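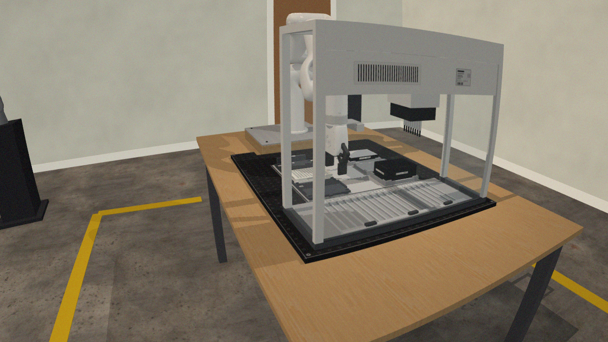
Gripper shootout in sim: stock two-finger vs long-finger vs suction for plate moves (results inside)

6 min read

platewrangler
Right, I promised in the May thread I'd do this properly and then I didn't, so here it is nine months on. We've got an arm standing behind the liquid handler, reaching in over the top housing and down onto the deck, and the question is what to stick on the end of it. Everything so far is simulated. I'm not letting anything near the real deck until I've stopped crashing the pretend one!

Three candidates:

Jenditz two-finger, stock fingers. Cheap, we already own one.
Praltimen two-finger with the long offset fingers. Slimmer at the tips but more flex (I modelled the flex, badly).
A single suction cup on a stubby adapter. My boss likes it. I don't.

Same arm, same Carrasco controller settings, same moves. Each one gets 500 pick-and-place cycles with a bit of random offset on the plate and on the base of the arm, because I don't believe anybody's base plate is where the drawing says it is. A fail is a dropped plate, any contact with something that isn't the plate, or a plate that ends up sitting crooked.

Fails out of 500:
Jenditz 77
Praltimen 46
suction: gave up partway, see below

The suction cup was brilliant on sealed plates and useless on open ones, obviously, and half our protocol is open plates. I'd forgotten I would have to bring it in from straight overhead every time too, and with the eight-channel head parked on the right there are spots where I can't.

Back to the two-finger ones. I expected most of the trouble over at the reagent troughs because that tray is so long and the arm has to come across it. Nope. The troughs were fine with both. Nearly all the grief was at one deck position, the one where I've got a flat adapter with clips on it and the next bit of labware hard up behind.
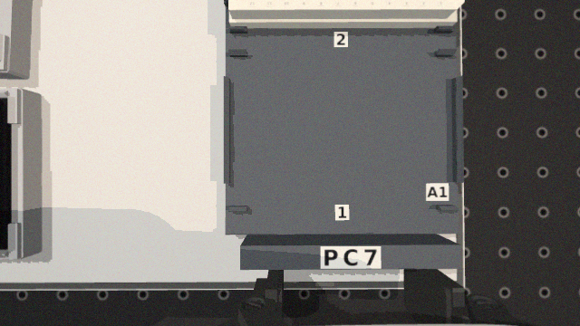 With PC7 you've got to come in from the front or come in from above, and I tried both. From the front the Jenditz body wants to be exactly where the tab is. From above the fingers go down either side and you're into the rails and the clips. The long Praltimen fingers let me tilt a few degrees and sneak in, which is where most of its advantage comes from. Take PC7 out of the test and the two are near enough level.

So my lean is Praltimen, but it's pricier and the flex worries me. Talk me out of it?

Efua Owusu

torquewrench_tas
Lovely write-up, ta. I'd be suspicious of that flex model though. We ran long fingers on a bench arm for a year and the sag wasn't the problem, the twist was. Pick up a full deepwell off centre and the far corner drops a couple of millimetres. Your sim plates, are they full or empty?

platewrangler
Empty. Ugh. Good question. They're all standard shallow microplates too, no deepwells at all.

torquewrench_tas
Then I wouldn't trust the gap between 77 and 46 at all, sorry. Fill them and run it again.

maplecobot
Going to disagree with Taz a little. If her protocol only ever moves shallow plates then the empty plate isn't so far off, there's hardly any mass in it either way. What bothers me more is that both grippers got the same approach. That's fair on paper but you wouldn't program them the same in real life. The stocky one deserves its own approach path. I'd bet you could get the Jenditz under 46 just by changing where the wrist comes in.

platewrangler
Hm. I did think about that and decided "same moves" was the point of a comparison. If I tune one I have to tune both, and then I'm comparing my own patience.

maplecobot
Sure, but you're buying a gripper, you're not writing a paper. Who cares if it's fair? Tune the one you own for an afternoon and see. If it's still rubbish you've lost an afternoon.

deckhand_perth
Has anyone said move the adapter yet? Move the adapter. We had a spot like that on our old deck and I spent weeks on clever wrist angles, then my supervisor walked past and asked why the thing had to live there. It lives somewhere else now.

platewrangler
Haha. It's there for the pipetting side of things, the head has a much shorter trip. I could ask but I know what the liquid handling people will say, they've already moved two things for me.

deckhand_perth
Ask anyway, bring biscuits.

gripperskeptic
Late vote for suction from me. Two-cup tool, grab by the rim, works on open plates if the skirt is flat enough. Everybody writes it off after trying one cup in the middle.

torquewrench_tas
Which rim though? The top edge of a microplate is hardly wide enough for a cup. Ours leaked like a sieve.

gripperskeptic
Small cups. Really small. Ours hold fine, different brand of plate to yours I suppose.

torquewrench_tas
We'll have to agree to differ, I picked too many wells' worth of dye off the floor.

platewrangler
Update, 8 February 2023. I did what maplecobot said and gave the Jenditz its own path into PC7: higher start, wrist rolled a bit, slower over the last stretch. Also filled the plates with a dead weight because Taz was right and it was annoying me. Haven't redone the Praltimen yet so no numbers to crow over, but watching the first batch, the Jenditz is clearing the clips far more often than it was. I'm a bit cross about it, I'd already picked my favourite colour of long finger.

The other thing I noticed is that the Carrasco blends through waypoints by default and was cutting the corner on the way down. You won't see it at normal playback speed. Turn the blend radius right down for the last two waypoints. If you've got a Carrasco and mysterious bumps, check there first.

maplecobot
The blend radius! Classic. I'd still want to see a force limit on closing before you go near hardware. Sim plates don't crack.

torquewrench_tas
Put the scene file up when you can? I'd like to drop our twisty fingers in and see if they misbehave like the real ones.

platewrangler
Will do, I need to strip out the work bits first. The Praltimen rerun is queued for overnight.

Thread viewed 857 times

Comments

hollis_b: Had the same corner-cutting on a totally different controller. Cost me a tip rack. Wish I'd read this first.

nightshiftnadia: Would love a wrist camera comparison next, especially for reading offsets off the deck. Teaching every position by hand is doing my head in.

oldmate_cnc: Still reckon you should move the adapter.

Contact us | Forum rules | © Kallach Bench Forums | Back to top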